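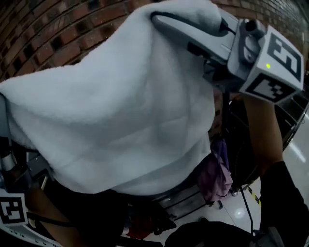 図3-2 パイル地の白タオル

第3章 タオル類の乾燥

本章では、家庭用衣類乾燥機 Irkitier でタオル類を乾燥するときの準備、コースの設定、運転、運転後の手入れについて記載します。設置と電源の接続は第2章を参照してください。シーツ、毛布、羽毛製品は第5章で扱います。

本章の内容は2018年5月16日以降に配布した操作パネルのソフトウェアに対応しています。4月版のソフトウェアでは「パイル」コースの名称が「厚手」と表示されますが、運転内容は同じです。

3-1 対象となる繊維製品

乾燥できるもの
・綿のフェイスタオル、バスタオル、ハンドタオル
・綿とポリエステルの混紡タオル
・綿のバスマット(裏面に加工のないもの)
・綿のバスローブ

乾燥できないもの
・裏面にゴム、ラテックス、発泡樹脂の滑り止めがあるバスマット
・食用油、美容オイル、ワックス、ベンジン、シンナーなどが付着したもの(洗濯後のものを含む)
・洗濯表示でタンブル乾燥が禁止されているもの
・脱水していないもの

警告
油分が付着したタオルは、洗濯しても繊維の内部に油が残ります。乾燥機に入れると酸化熱が蓄積し、自然発火するおそれがあります。エステ、マッサージ、調理に使用したタオルは絶対に入れないでください。

注意
タンブル乾燥の可否は洗濯表示で確認してください。表示が読み取れない場合は自然乾燥とします。

3-2 運転前の準備

1. 洗濯機の脱水設定を「強」にして脱水します。手で絞っただけのタオルは投入できません。

2. タオルを洗濯機から取り出し、からまりをほどきます。長いタオルと短いタオルがねじれて束になっている場合は、束の端から順に外してください。

3. タオルの短い辺を両手で持ち、上下に5回振ります。寝ているパイルが起き、風が通りやすくなります。

4. ヘアピン、硬貨、ティッシュペーパーが混入していないことを確認します。

5. フィルターカバーを手前に引き、リントフィルターを取り出します。付着した糸くずを取り除いてから、奥に突き当たるまで戻します。フィルターが正しく入っていないとカバーは閉まりません。

6. 排水タンクを引き出し、水が残っている場合は捨てます。排水ホースを使用して直接排水している場合、この手順は不要です。

補足
新しいタオルは糸くずが多く出ます。初回の乾燥は他の衣類と分けて行ってください。濃色のタオルと白色のタオルも分けて乾燥します。

補足
柔軟剤を毎回使用すると、パイルの表面に被膜ができて吸水性が低下します。柔軟剤の使用は洗濯3回につき1回までを推奨します。

3-3 投入量

ドラム内側の刻印線が最大投入量の目安です。タオルを軽く入れた状態で刻印線を超えないようにします。上から押さえて刻印線より下に収めることは、投入量を減らしたことになりません。

バスタオルだけを乾燥する場合は、下側の刻印線を上限とします。バスタオルは回転中に空気を含んで広がるため、上側の刻印線まで入れるとドラム内で動かなくなり、中心部が乾きません。

逆に、バスタオルを1枚だけ入れるとドラムの片側に張り付き、振動検知により運転が停止することがあります。その場合はフェイスタオルを2枚加えて運転してください。

注意
・ドアパッキンにタオルの端を挟まないでください。パッキンが変形し、湿った空気が漏れる原因になります。
・縁飾りや房のあるタオルは洗濯ネットに入れてください。
・つり下げ用のループがあるタオルは、ループが他の衣類のボタンやファスナーにかからないように分けて入れてください。

3-4 コースの選択

操作パネルのダイヤルを回してコースを選択します。タオル類に使用するコースは次のとおりです。

パイル
綿のバスタオル、バスローブ、バスマット用。高めの温度で運転し、終了前に送風を行います。厚手のタオルを最後まで乾かす場合に選択します。

標準
フェイスタオル、ハンドタオル、薄手の衣類が混在している場合に使用します。

低温
混紡タオル、縁に化学繊維のテープが付いたタオル用。運転時間は長くなります。

送風
湿気を含んだ乾燥済みのタオルを整えるためのコースです。ヒーターは作動しません。ぬれたタオルは乾きません。

時間指定
センサーを使用せず、設定した時間だけ運転します。設定は30分単位です。コース終了後に一部だけ湿りが残った場合の追加乾燥に使用します。

3-5 運転の手順

1. 電源ボタンを押します。表示部が点灯し、前回使用したコースが表示されます。

2. ドラムを手で軽く回し、引っかかりがないことを確認します。

3. タオルを1枚ずつ投入します。折りたたんだ状態や丸めた状態で入れないでください。

4. ドアを「カチッ」と音がするまで閉めます。

5. ダイヤルでコースを選択します。

6. 仕上がりボタンを押し、「しっかり」「ふつう」「ひかえめ」のいずれかを選択します。出荷時の設定は「ふつう」です。室内に干して仕上げる場合は「ひかえめ」を選択します。

7. スタートボタンを2秒間押します。ドアがロックされ、運転が始まります。

8. 表示部に残り時間が表示されます。残り時間は湿度センサーの測定値により途中で増減します。

9. 終了音が鳴り、ロックが解除されたら運転終了です。

途中でタオルを追加する場合は、一時停止ボタンを押し、ロック表示が消えてからドアを開けます。追加した後はスタートボタンを再度2秒間押してください。電源ボタンで停止した場合、コースの設定は保持されません。

注意
一時停止の直後は、ドラムとタオルが高温になっています。金属部分に触れないでください。

補足
湿度センサーはドラム手前の下部にある金属板です。柔軟剤の成分が付着すると乾燥が不十分なまま終了することがあります。月に1回、固く絞った布で拭いてください。

3-6 取り出しと収納

1. 終了音が鳴ったら、すみやかにタオルを取り出します。

2. タオルを広げ、厚みのある部分に湿りがないことを手で確認します。確認する箇所は、縁の縫い目、折り返し、つり下げ用ループの付け根です。

3. 湿りが残っている場合は、湿ったタオルだけをドラムに戻し、時間指定コースで30分運転します。

4. 乾いたタオルは平らな場所に広げ、熱が取れてからたたみます。

5. 収納棚に入れるときは、上から強く押さえないでください。

取り出しを行わない場合、ふんわりキープ機能が作動し、ドラムが断続的に回転します。この機能は2時間で自動的に終了します。終了後もタオルを入れたままにすると、しわと臭いの原因になります。

警告
運転を途中で止め、熱を持ったタオルをドラムの中に重ねたまま放置しないでください。停電などで運転が止まった場合は、タオルをすべて取り出して広げ、熱を逃がしてください。

3-7 運転後の手入れ

リントフィルター(毎回)

1. フィルターカバーを引き、フィルターを取り出します。
2. フィルターを開き、内側の糸くずを中央に集めて取り除きます。
3. 網の目に細かい繊維が残る場合は、掃除機のブラシノズルで吸い取ります。
4. フィルターを閉じ、元の位置に戻します。

網が白く曇り、糸くずを除いても光が透けない場合は、ぬるま湯で洗います。洗剤は使用しません。洗った後は陰干しし、完全に乾いてから取り付けてください。予備のフィルター(別売、Nnaji シリーズ)を使用すると、乾燥を待たずに次の運転ができます。

排水タンク(毎回)

1. タンクを水平に引き出します。
2. 注ぎ口を下にして水を捨てます。
3. タンクを元の位置に戻し、奥まで押し込みます。

タンクの水は飲用に適しません。細かい繊維が含まれるため、スチームアイロンや加湿器にも使用しないでください。

熱交換器(運転30回ごと)

運転30回ごとに、表示部に「点検」の文字が表示されます。

1. 電源プラグを抜き、本体が冷えるまで待ちます。
2. 下部パネルの左右のレバーを内側に動かし、パネルを外します。
3. 内ぶたを手前に開きます。
4. 付属のブラシを縦方向に動かし、フィンに付いた糸くずを取り除きます。横方向に動かすとフィンが曲がります。
5. 内ぶたと下部パネルを取り付けます。
6. 電源を入れ、仕上がりボタンを5秒間押して「点検」の表示を消します。

注意
フィンの縁は鋭利です。作業時は手袋を着用してください。

3-8 こんなときは

タオルが硬く仕上がる
洗剤の量が多い、またはすすぎが不足している可能性があります。すすぎを1回増やしてください。改善しない場合は、運転前にタオルを振る手順(3-2の手順3)を行っているか確認してください。

運転時間が長い
投入量、脱水の設定、リントフィルターの目詰まりを順に確認します。室温が低い時期は、同じ量でも運転時間が延びます。故障ではありません。

開始後すぐに終了する
投入量が少なく、湿度センサーにタオルが触れていない可能性があります。時間指定コースを使用してください。

パイルのループが引き出された
引き出されたループは根元をはさみで切ってください。引っ張ると隣のループまで抜けます。乾燥機の使用前に、同じドラムに入れる衣類のファスナーを閉じてください。

乾いたタオルに臭いがある
洗濯後、湿った状態で長く置かれたタオルに生じやすい現象です。酸素系漂白剤を溶かしたぬるま湯に浸し、洗い直してから乾燥してください。漂白剤の使用可否は洗濯表示に従います。

「F2」が表示される
排水タンクが満水か、正しく入っていません。水を捨てて戻し、スタートボタンを押してください。

「F3」が表示される
フィルターの目詰まりです。リントフィルターを清掃しても消えない場合は、熱交換器を清掃してください。

「F5」が表示される
内部の温度が上限を超えたため、運転を停止しています。ドアを開けてタオルを取り出し、電源プラグを抜いて、Nokstead サービス窓口に連絡してください。使用者による分解はできません。

3-9 使用記録

集合住宅の共用洗濯室や宿泊施設に設置する場合は、巻末の記録用紙に次の項目を記入して保管してください。

・運転日と使用コース
・リントフィルターの清掃の有無
・熱交換器の清掃日
・表示されたエラー番号と処置

記録用紙は複写して使用できます。点検時に記録を提示すると、部品交換の判断に利用されます。

文書番号:Grilteo 3-B
原文作成:Benoît Picard
技術確認:Bendik Fjeld
発行:Nokstead 取扱説明書係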